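4. Shift Handover and Reporting of Minor Injuries

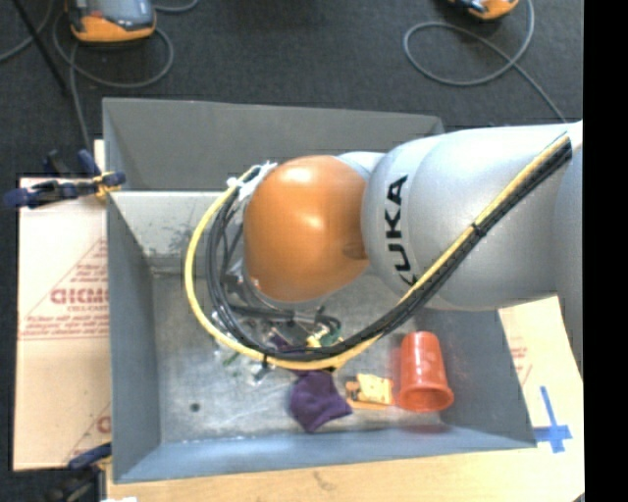
Figure 3. Robot arm over a gray metal bin.

Does a longer handover between shifts lead workers to report more minor injuries?

At the sites studied, reporting rose when the outgoing and incoming crews had a fixed period of paid overlap, and the rise was largest for cuts, strains and bruises that did not require time away from work.

The analysis in this section draws on 272 written reports collected from two warehouses, Itarside and Katona, and one packing plant, Andora. All three sites used the same paper form, which was introduced in May and asked for the time of the injury, the task under way, the body part affected and the name of the person who received the report. Forms without a time entry were kept in the full set but left out of the comparison by shift.

Before the change, handover at Itarside took place at the time clock and had no set length. Crew leads passed on stock shortages and late trucks, and injuries were mentioned only if a worker had gone home. Under the revised schedule, the two crews overlapped for 40 minutes. The first part of the overlap was given to production matters, and the crew lead then asked each worker in turn whether anything had happened during the shift that should be written down. Katona adopted the same schedule. Andora kept its earlier practice and serves as the comparison site.

Interviews were carried out by Yanti Krishnan and coded separately by Bayu Chin. Differences in coding were settled by discussion, and 4 interviews were coded a second time after the category "near miss" was divided. Workers at Itarside often said that they had seen small injuries as part of the job and had not known that the form applied to them. Several at Andora gave a different account — they knew the form well but did not want to stay past the end of a shift to fill it out.

These accounts suggest that paid time and a direct question may each have had an effect. The present design cannot separate the two, as both were introduced at Itarside and Katona together. It is also possible that crew leads at those sites became more willing to accept reports during the study period. Section 5 considers this point with reference to the crew lead interviews.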